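Can I make a gelatin dessert the night before a party?
Posted in Food and Kitchen, 27 February 2019

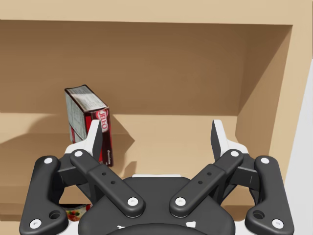

My daughter turns six on Saturday and she has asked for a big layered gelatin ring, and I am so excited to try it! I've only ever made the plain kind in a bowl. I have a box of Jell-O standing on the shelf and an old ring mold from my aunt, and I'd love to do all the layers on Friday night. Will it hold until the afternoon? And how do I get it out in one piece?
Mehwish Jatoi

Friday night is perfect! Mine always sits overnight. Let each layer set until it's sticky but still dents a little when you touch it, then spoon the next one on cool — if it's warm it melts the one underneath and you get swirls (pretty, but no stripes). I give each layer 15 minutes in the fridge before I start checking. To unmold, dip the mold in warm water for a few seconds, wet the plate, flip and jiggle. Use a bit less water than the box says so it stands up well. Have fun with it!
Ghazala Shaikh

no fresh pineapple or kiwi, it won't set. canned is fine
Mohsin Mughal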